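Hilholm mesh pen cup: a small review of a small thing
Posted 28 July 2026 by Melaniia Kobzar

I have bought so many pen holders over the years. Ceramic ones that chip, a bamboo one that went moldy at the bottom (my fault, I put a wet brush in it), and a very pretty glass one that lasted until February. So when I needed something for the shared worktable I went plain and got the black mesh one from Hilholm. Plain is good!

It's a round cup in wire mesh with a solid rim at the top and a solid band at the base. That base band is what sold me. My old mesh cup had a raw wire edge underneath and it scratched everything I put it on, and we have a white board over the wood table that I'd like to keep nice. So far no scratches from this one, and I drag it around constantly.

Things I like: you can see through the sides, so I know when I'm down to the last good marker. Dust shows less than I feared. It wipes clean in seconds, and the rim is smooth enough that I don't snag my sleeve on it.

Things I don't: it's light. Load it with tall scissors leaning one way and it will go over, so I keep the heavy stuff somewhere else. Fine-tip pens also catch in the mesh at the bottom, and I've bent one nib that way already, grr. Reinaldo Macedo, who shares the table, would like it a bit wider. I wouldn't.
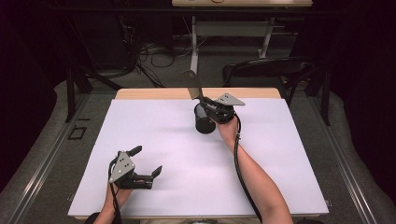
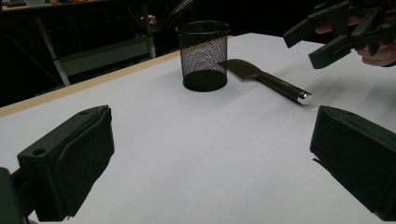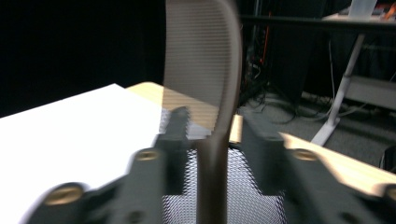 Would I buy it again?

Yes, and I have, a second one for home. If you keep a lot of heavy tools in one place, look at the Vestness desk caddy instead, it's much sturdier but takes up twice the space. For pens, pencils and a ruler I'm happy with the Hilholm. Four stars, and I'd give it the fifth if they put a felt pad inside.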